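I meant to write this up in August, when the rail finally went in straight, but then the kettle went, and after that one of the shoulder joints started making a noise like a cupboard door, and so it has waited.

For anyone new, the build lives in a corner of the shared workshop at Claltivstead, and I have been at it for 8 months of evenings (with a fair few lost to tea and chat). Two arms, side by side on one aluminium rail, tiled walls round them, and a job that sounds so simple when you say it aloud: folding the laundry. My own bench at home was never going to be long enough, and I do like the company.

The arms run on Sasent, which I have grown very fond of, even if its manual reads as though it was written on a bus. The first version of the code closed both grippers at once, and it was hopeless on anything thinner than a towel. So I went back to the old Viklund notes I'd printed out years ago, and now each arm waits for the other before it pinches. It has made a world of difference! We're up to 3 different garments it will have a proper go at, and T-shirts are the one I keep coming back to. 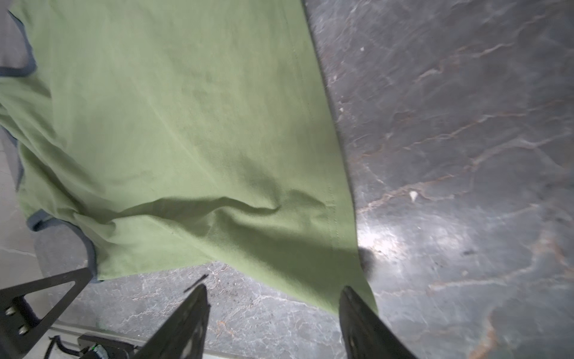
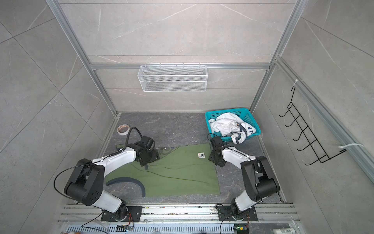

My next worry is the cables. They're fine while the arms keep low, but I'd like more slack at the elbows before I let anything move faster, and Brulberg do a softer sort that I've had my eye on for ages. A 10 metre reel would do the pair and leave me some over for the lamp at home, which has been flickering since spring. I'll order it once I've found out whether the postage is as silly as it was last time.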